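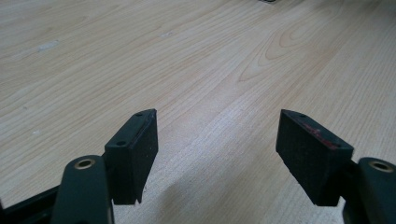

A light wooden tabletop.

Wood and Its Patterns
Palon Learning Pages for Young Readers
Updated 04/07/2022

Wood comes from the trunks and branches of trees. A tree makes new wood every year, in a thin layer just under the bark. The layer made in spring is usually pale and grows quickly. The layer made later in summer is often darker and harder. Together they form one growth ring.

In many places trees stop growing when cold weather arrives. Around the town of Sistbridge, this happens by November. Growth begins again in spring, and a new ring is started.

How old is a tree?
When a tree is cut down, its rings can be counted on the stump. A stump with 50 rings belonged to a tree that lived for 50 years. The oldest oak in Zirnness Forest is nearly 200 years old. Scientists do not need to cut a tree down to learn its age. They can use a hollow drill to take out a thin rod of wood and count the rings on that.

What is grain?
Grain is the pattern made by the fibers and rings in wood. It looks different depending on how the log is sawn. A board cut straight through the center of a log has lines that run side by side. A board cut nearer the outside may show tall arches, one inside another. Woodworkers call this cathedral grain.

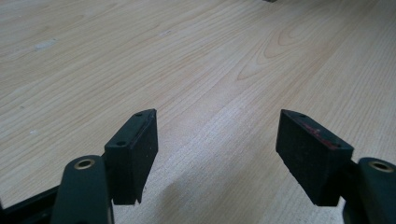
Knots are another part of the pattern. A knot marks the place where a branch once joined the trunk. As the trunk grew wider, new wood closed in around the base of the branch.

Words to know
Bark: the outer covering of a tree.
Fiber: a long, thin thread of plant material.
Sapwood: the younger wood that carries water up from the roots.
Heartwood: the older wood in the middle of the trunk.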